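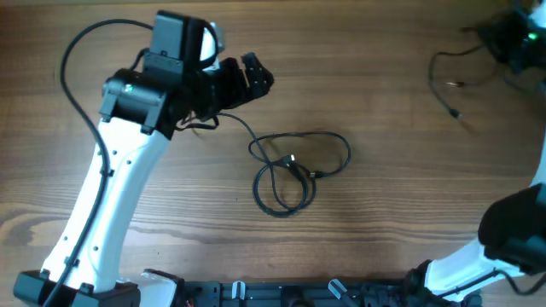 Mesa de madeira: cuidados que valem a pena

Adoro uma mesa de madeira com veio bem marcado! Aquelas linhas escuras correndo de um lado ao outro ficam mais bonitas a cada ano, desde que a gente trate bem o tampo.

No dia a dia, pano de algodão quase seco, sempre no sentido do veio. Atravessado, o pano deixa a sujeira presa nos sulcos — e depois dá um trabalhão para tirar. Nada de multiuso com álcool.

Mancha branca de copo? Uma gotinha de óleo mineral, deixe agir a noite toda e seque de manhã. Em casa saiu quase tudo na primeira vez, fiquei encantada!

Para risquinhos finos, esfregue meia noz crua e lustre com flanela. Risco fundo pede cera em bastão, um tom mais escuro que a madeira.

Se a mesa também serve de bancada, cole feltro debaixo de tudo que for pesado e não arraste nada. Grampo de aperto, só com um retalho de couro no meio.

Eu passo cera de abelha em janeiro e de novo em julho: camada fina, 5 horas de espera e muita flanela. O cheirinho fica uma delícia.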